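Last updated Aug 12, 2023

Workshop tips: sharing a bench with a pair of robot arms

I run the packing and paper goods room at Clirnthorpe. We do cards, folders, inserts, the small flat stuff that gets slipped into other people's orders. In July the owners decided the arms would take over part of the sorting, and I was asked to write down what the rest of us have learned. I was against it and mostly still am. But the tips are sound, so use them.

Keep flat things off a flat floor. A person gets a fingernail under a card and doesn't think about it. A gripper needs an edge to close on. Fan your cards a little or let one overlap the next. If you square up the pile the way you were taught to, you'll be called over to unsquare it.

Leave folders open if the pages are the job. Closed ones slide.
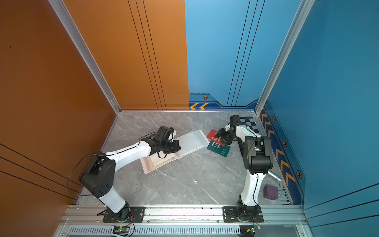

Put the odd shapes to one side before you start. Cylinders roll, and a rolling part near an arm means somebody has to stop everything and reach in. Stop the arms first, every time, even for a dropped card. Itziar Collado has a strip of green tape on the stop button at her end and I'd copy that.

Don't move the checkerboard. It looks like something left behind from a game and new people tidy it away. The cameras are set up against it. We lost a morning to that one.

Glossy plastic bags go in a stack, all facing the same way, well clear of the cards. Shine gives the cameras trouble, or so the Bridano fitter told us, and I've no reason to doubt him on that point. I do doubt him on the time savings.
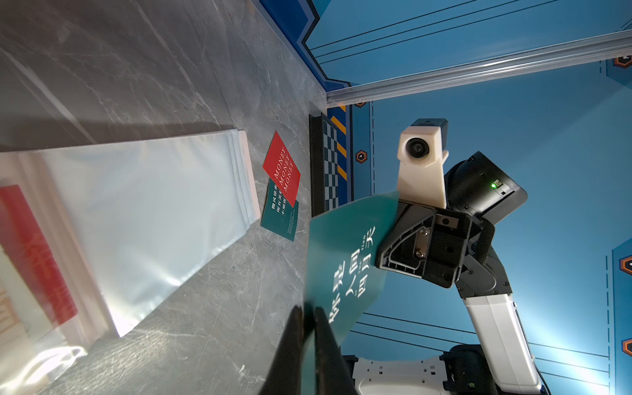
One card in the gripper, two more waiting by the bags.

About those savings. The sales sheet said we would be free for "higher value tasks." So far the higher value tasks are laying things out for the arms, picking up what they drop, and filling in a log. On our trial day we gave them a batch of 552 cards, and 23 came back with a bent corner. Oona Niskanen has been at that bench for 10 years and I'd like to see anyone find a bent corner in one of her boxes. She now spends a good part of her shift watching.

If they come to your room, ask these before they're bolted down:

Who clears a jam, and is it in their job description?
Do the breaks stay where they are? Ours got moved to suit the restarts until we complained.
Who owns the log, and can it be used to time people?

Wipe the work surface at the end of the shift with a barely damp cloth. Keep the cloth away from the circuit boards and wiring by the bases. Check that the cables along the arms hang the way they did in the morning.

Last, keep doing a box by hand now and then. I do 2 a week. My hands were getting slow.

Contact | © 2023 Clirnthorpe Workshop Pages | Back to top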